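### 4.2 Tabletop trials with the Stuvach kit

We ran the Stuvach starter kit for most of October, and it was a pleasure to work with! The kit comes from Tromness as one arm, one two-finger gripper and a control box, and Melahat Gezer had it bolted down and moving in a single afternoon (our last arm took us far longer, and we had to write half the drivers ourselves). Teleoperation felt smooth from the first session, even for Damir Jurić, who had never driven an arm before.

In all we recorded 700 demonstrations over 9 kitchen-play tasks, such as moving food onto a plate. The layout follows the one used in our earlier Iluvum study, so the results can be compared directly.

**Figure 3.** Kitchen-play layout with the arm over the table, plate and ketchup bottle toward the far side.

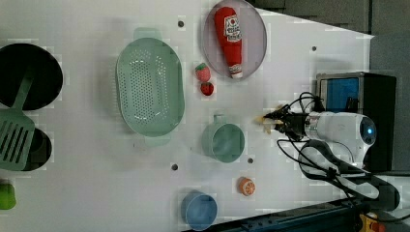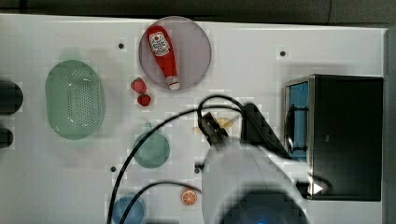
Small round items were the hardest to grasp, and we were delighted by how well the gripper coped once we lowered the closing speed. Krum Mladenović then retrained the policy on the slower grasps for 2,000 steps, with gains on eight of the tasks. The ninth, hanging up the spatula, still needs work, and we return to it in Section 5.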